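Kapitel 7
Greifer im Vergleich: Was die Handkamera weiß und was sie nicht weiß

Stellen Sie sich vor, Sie müssten einen Tisch abräumen und dürften dabei nur durch eine Papprolle schauen, die an Ihrem Handgelenk klebt. Nach kurzer Zeit würden Sie anfangen, den Unterarm zu drehen, zu zögern, noch einmal anzusetzen. Und vermutlich würden Sie sehr schnell merken, welche Bewegungen gute Bilder liefern und welche nicht! Genau mit diesem Gefühl sollten Sie in dieses Kapitel gehen, denn es macht vieles verständlich, was in den Kapiteln 5 und 6 noch nach trockener Koordinatenrechnung aussah.

Wir vergleichen auf den folgenden Seiten zwei Regler und zwei Kamerapositionen an ein und demselben simulierten Zweiarmroboter. Der erste Regler, Vemstead, plant eine vollständige Bahn und fährt sie ab. Der zweite, Cera, korrigiert in jedem Takt anhand des aktuellen Kamerabildes. Beide steuern denselben Parallelgreifer, beide arbeiten in derselben Wohnung, beide bekommen dieselben Aufträge. Das klingt nach einem fairen Duell, und über weite Strecken ist es auch eines. Wo es unfair wird, ist für uns fast noch spannender (Abschnitt 7.4).

7.1 Der Blick aus dem Handgelenk

Eine Kamera am Handgelenk bewegt sich mit dem Greifer. Das hat eine wunderbare Folge: Die Finger stehen im Bild immer an derselben Stelle, ganz gleich, wohin der Arm fährt. Wer die Lage eines Gegenstands relativ zu den Fingern kennt, braucht die Lage des Roboters im Raum für die letzten Zentimeter gar nicht mehr. Dafür kippt die Welt. Wände, Decken und Möbel erscheinen in Winkeln, die ein menschlicher Betrachter erst einmal sortieren muss.

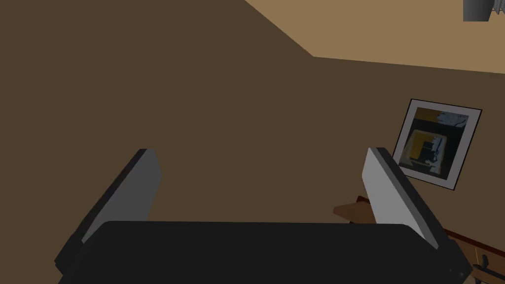

Abb. 7.1: Handkamera bei leerem Greifer. Zwischen den Fingern ist nur die Wand zu sehen, das gerahmte Bild liegt teilweise hinter dem rechten Finger.

Achten Sie auf die Verdeckung. Der rechte Finger nimmt der Kamera einen Teil des Wandbildes weg, und kein Bildverarbeitungsverfahren holt diese Bildpunkte aus einer einzelnen Aufnahme zurück. Vemstead stört das wenig, solange der Plan steht. Cera dagegen muss mit jedem verdeckten Merkmal umgehen, und zwar sofort. In unserer Versuchsreihe mit 546 Anfahrten haben wir deshalb für jeden Takt mitgeschrieben, welcher Anteil der Merkmale sichtbar war. Die Auswertung folgt in 7.3; nehmen Sie bis dahin mit, dass ein breiter Finger dem Regler zwar Auflagefläche schenkt, ihm aber zugleich Sicht nimmt.

Merksatz: Die Handkamera misst relativ zum Greifer. Für Aussagen über den Raum brauchen wir zusätzlich die Gelenkstellungen.

7.2 Wenn das Objekt das Bild füllt

Kleine, kompakte Gegenstände sind dankbar. Flache und großflächige sind es nicht, und gerade an ihnen lernt man am meisten. Sobald eine solche Fläche nahe an den Fingern liegt, liefert sie der Kamera jede Menge Textur (herrlich für die Merkmalssuche) und verstellt zugleich den Blick auf alles, woran sich der Regler sonst orientiert hätte. Ein reich gemustertes Motiv kann einen Merkmalsdetektor regelrecht in Begeisterung versetzen. Er findet Ecken über Ecken, nur gehören sie eben alle zu demselben Gegenstand.
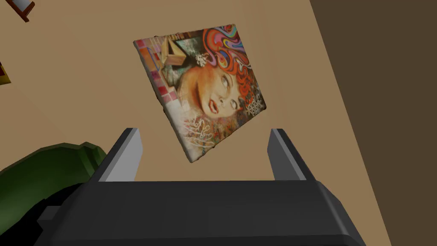 Für die Regelung müssen wir also sauber trennen: Welche Merkmale gehören zum Zielobjekt, welche zum Hintergrund und welche zum Greifer selbst? Die dritte Gruppe ist die einfachste. Weil die Finger bei fester Öffnungsweite im Bild stillstehen, genügt eine Maske, die wir einmal pro Öffnungsweite bestimmen. Wir haben 31 solcher Masken angelegt und zwischen ihnen interpoliert. Bei den ersten beiden Gruppen hilft die Bewegung: Fährt der Arm ein kleines Stück, verschieben sich nahe Merkmale im Bild stärker als ferne. Dieser Parallaxeneffekt kostet uns keinen zusätzlichen Sensor, nur ein wenig Geduld.

Noch ein Wort zur Neigung. Ein Quadrat, das im Kamerabild auf der Spitze zu stehen scheint, kann im Raum gerade hängen, während die Hand verdreht ist. Es kann auch umgekehrt sein. Aus dem Einzelbild allein lässt sich das nur entscheiden, wenn eine verlässliche Bezugskante sichtbar ist, etwa eine Grenze zwischen zwei Wandflächen. Rechnen Sie dazu unbedingt Aufgabe 7.2 durch. Sie ist kurz und macht wirklich Freude.

7.3 Zwei Arme, ein Möbelstück

Die zweite Kameraposition sitzt am Körper des Roboters und zeigt beide Arme zugleich. Ihr großer Vorteil ist der Zusammenhang: Wir sehen, welcher Greifer näher an der Ablage steht, was dort sonst noch liegt und wie viel Platz zwischen Roboter und Möbel bleibt. Ihr Nachteil ist die Entfernung. Eine Abweichung von wenigen Millimetern, die in der Handkamera sofort auffällt, verschwindet hier in einer Handvoll Bildpunkte.
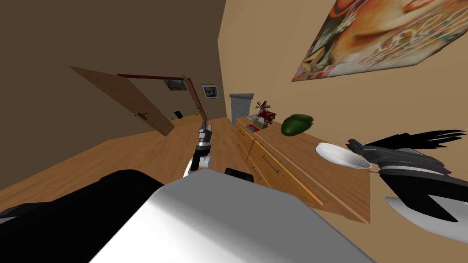
Abb. 7.2: Beide Arme im Blick. Der rechte Greifer steht dicht bei der weißen Schale, weiter hinten auf der Kommode liegt eine grüne Paprika. Die schwarzen, gezackten Formen über dem rechten Arm sind ein Darstellungsfehler der Simulation.

Die Schale ist ein klassischer Prüfstein für Parallelgreifer. Man kann sie am Rand fassen, mit einem Finger innen und einem außen, oder man versucht, sie über den ganzen Durchmesser zu umgreifen, sofern die Öffnungsweite reicht. Die Paprika stellt uns vor eine andere Frage: Ihre Oberfläche ist gewölbt und glänzt, und Glanzlichter wandern mit dem Blickwinkel. Ein Regler, der ein Glanzlicht für ein festes Merkmal hält, jagt ihm fröhlich hinterher. Cera verwirft solche Punkte nach einer Konsistenzprüfung über mehrere Takte, Vemstead umgeht das Problem, indem er nach der Planung gar nicht mehr hinschaut.

Darstellungsfehler wie in Abb. 7.2 verdienen ebenfalls Beachtung. Für die Kollisionsrechnung zählt die hinterlegte Geometrie, für einen bildgestützten Regler zählt das Bild. Beide können voneinander abweichen! Prüfen Sie deshalb stets, aus welcher Quelle Ihr Regler seine Informationen bezieht.

Aufgaben zum Einstieg

7.1 Skizzieren Sie für einen Parallelgreifer den Bildbereich, den die Finger bei voller Öffnung verdecken. Wie ändert er sich beim Schließen?
7.2 Eine quadratische Fläche erscheint im Handkamerabild um 51 Grad gedreht. Welche Angaben brauchen Sie, um ihre Lage im Raum zu bestimmen?
7.3 Nennen Sie je eine Griffstrategie für eine flache Schale und für eine liegende Paprika. Welche der beiden Kamerapositionen würden Sie jeweils bevorzugen?

Kommentare (3)

Chege: Endlich habe ich die Sache mit der Parallaxe kapiert, danke! Gibt es die Masken aus 7.2 auch zum Herunterladen?

Upendo Biwott: Ja, sie liegen im Begleitmaterial im Ordner zu Kapitel 7. Viel Spaß damit!

lötkolben_nord: In 7.3 hätte ich gern eine Tabelle mit beiden Reglern nebeneinander. Sonst sehr gut zu lesen, auch die Aufgaben.

Weitere Kapitel
Kapitel 5: Koordinatensysteme und Gelenkwinkel
Kapitel 6: Kamerakalibrierung Schritt für Schritt
Kapitel 8: Kraftregelung beim Zugreifen
Anhang B: Lösungen zu den Aufgaben

Kontakt | © Jotar Lehrmaterialien | Nach oben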